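Gatden Workshop Notes

Two-Arm Bench Build: Progress Report

Posted 01/05/2021

The present entry concerns the two-arm bench that has been under construction in the shared workshop at Sornstead. Readers who followed the earlier entries will recall that the table was assembled first and that the arms were left until the rails had been squared. Both arms are now installed, and the sorting exercise with small bottles and vials has begun.

The control program, which is named Festulis, has been revised 22 times. The current revision moves each arm through a list of stored positions and keeps the two arms from entering the center of the table at the same moment. It remains slow. A complete pass over the bottles requires 110 seconds, and the greater part of that time is spent waiting for one arm to clear the middle.

Bottles and caps were chosen as the working material because they are inexpensive and differ in width. Narrow vials demand more careful placement of the fingers than wide bottles do, and the stored positions must be corrected whenever a holder is moved. 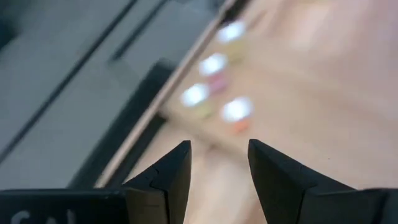
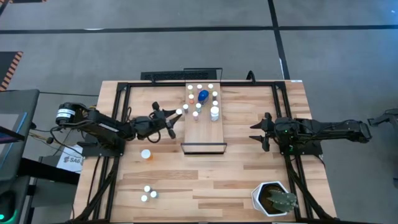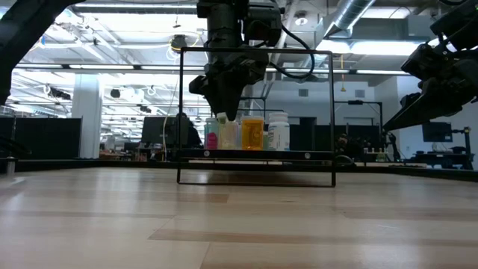
The principal difficulty to date has been cable length. The first set of cables was cut too short and pulled against the elbow when an arm was fully extended. Replacement cables were ordered from Hawthorne and fitted over two evenings. The total spent on the bench, excluding the arms themselves, now stands at 691 dollars. That figure includes the rails, the fasteners, and one power supply that had to be purchased twice.

A second matter is finger alignment. The two fingers of a gripper must meet evenly, or a vial will tilt as it is lifted. Alignment is now checked before each session with a strip of card, and the result is entered in the workshop log. The check takes almost 8 minutes for both arms.

The next stage of work will be the correction of the waiting time described above. Revised motion settings have been drafted and will be tried at reduced speed. A parts list will be posted in March, together with the rail measurements that several readers have requested.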